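3.2 Collecting the demonstrations

All demonstrations were recorded at a white table placed against a plain wall. We chose this place on purpose, as in our earlier work the learned policies paid too much attention to shelves and posters behind the robot. Two arms share the table, and each arm carries a black gripper with two fingers. The operator can drive one arm or both. In the task of this section, called "block and dish", the goal is to bring a tan block to a shallow round red dish and leave it lying there. A sheet with a printed grid is used in a part of the recordings, and in the other part the table is left without it.

We compared two ways of showing the task. In the first one, which we call hand guiding, the operator holds the arm near the wrist and leads it through the motion while the motors only carry the weight of the arm. In the second one, which we call remote guiding, the operator sits at a separate desk and moves a pair of small leader arms, and the arms at the table follow. The leader arms and the software that connects them were developed in our group under the name Orik. The same operators used both ways, in changing order, so that practice with one way would not always help the other.

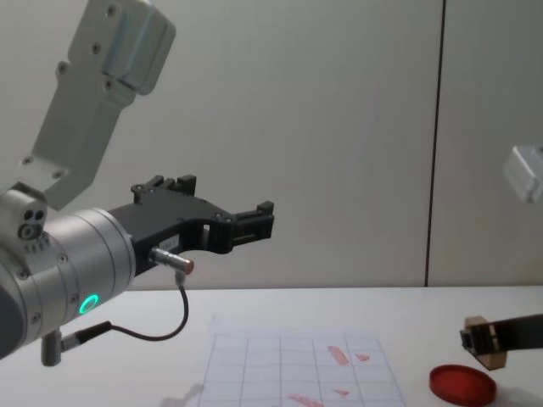
Figure 4. The work area for the block and dish task, with the grid sheet on the table. The second arm, at the right, holds the block close to the red dish.

The grid sheet serves two purposes. Before a session the operator uses it to check that the arm still reaches the same points as in the calibration, and during the session it gives a simple reference for the eye when the recordings are watched again. Pink marks on the sheet do not belong to the task and the operators were told to pay no attention to them. We did not remove marks of this kind from the training pictures. A policy which is disturbed by a few strokes of colour on paper would be of little use in a normal workshop, and we preferred to find this out early.

One demonstration starts when the operator presses a foot switch and ends when the switch is pressed again. We store the joint positions, the opening of the gripper and the pictures of the cameras. The operator may say that a demonstration is bad, and then it is kept in a separate folder and not used for training. In total we kept 900 demonstrations for all tasks, and 200 of them belong to the block and dish task. They were given by 13 operators, of whom most had never moved a robot before. Each of them received a short explanation and was allowed to try both ways before the recording started.

The instruction was kept short. The operator was asked to hold the block at its sides, to avoid pushing the dish, and to open the gripper only when the block had support. We did not say how the block must lie. For this reason the final positions differ a lot, and in many of them the block reaches over the rim of the dish. We counted such a result as a success if the block stayed in place for two seconds after the fingers had moved away. A stricter rule was considered, but it would have punished the operators for something that we had not asked from them.

3.3 What the wrist camera sees

The policy receives one picture from a fixed camera and one from a small camera at each wrist. The wrist picture is important in the last part of the approach, where the fixed camera often cannot see the space between the fingers. It also has a weakness. When the arm is turned away from the dish, a large part of the picture is wall and table, and the object of interest is near the border or is missing. People who guide the arm by hand do not notice this problem, as they look at the table with their own eyes.

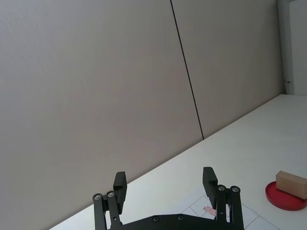 In remote guiding the operator has the wrist picture on a screen, and this changed the way in which the arm was moved. Several operators turned the wrist early, long before it was needed for the grasp, only to keep the dish in view. The path of the arm became longer, but the recordings were better for learning. With hand guiding the wrist was usually turned late and quickly, and the camera had a useful view for a short time only.

We tried to correct this with a spoken reminder. In a small additional test, 32 demonstrations were recorded by hand guiding after the operator was asked to "point the fingers at the dish from the beginning". Itsuki Hirose, who watched these recordings without knowing which instruction had been given, could separate most of them from the older ones by looking at the wrist picture alone. We therefore include the reminder in the instruction for all later tasks.

A second difference concerns the opening of the gripper. In hand guiding it is controlled by a button on a handle, and the operators tended to open the fingers completely and at once. The leader arms allow a slow opening. Teodor Wróbel observed that some operators opened the fingers a little, waited, and only then moved away. This waiting is visible in the learned behaviour too, and it is discussed in Section 5.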